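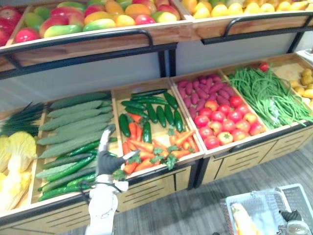

Lower tier, carrot compartment, right-hand basket in place.

Category: Checklists > Retail Automation > On Trial

Pelupessy two-arm produce picker, acceptance inspection
February 6, 2024. Inspector: Aishwarya Kaimal

1. Emergency stop within reach of operator: PASS. Also within reach of anyone's elbow. Ask for the guarded version.

2. Wrist cable secured: COMMENT. Loops around the wrist. Hotis calls this "service slack." I call it something for a carrot to catch on. Clip it.

3. Gripper fingers, pinch points: PASS. Elasmont pads fitted, no splits. Spare set is $1,890, so let's all be gentle.

4. Arm clears black handrails on upper tier: PASS at low speed. Full speed not tested, at the salesman's request.

5. Stock suitable for test: PASS. Artificial throughout. The tomatoes will look this good in August. Repeat with real ones before we sign anything.

6. Long beans: FAIL. They hang over the front lip. Brochure says "handles all produce"; page 14 says "except tangles."

7. Basket seated under second gripper: PASS. Mark its spot on the floor.

8. Warning labels legible: FAIL. Manual lists 17. Hotis to send the rest.

9. Training log signed: OPEN. The course runs 47 minutes, including the video about the company.

Result: conditional. Items 2, 6 and 8 back to Hotis before the next visit.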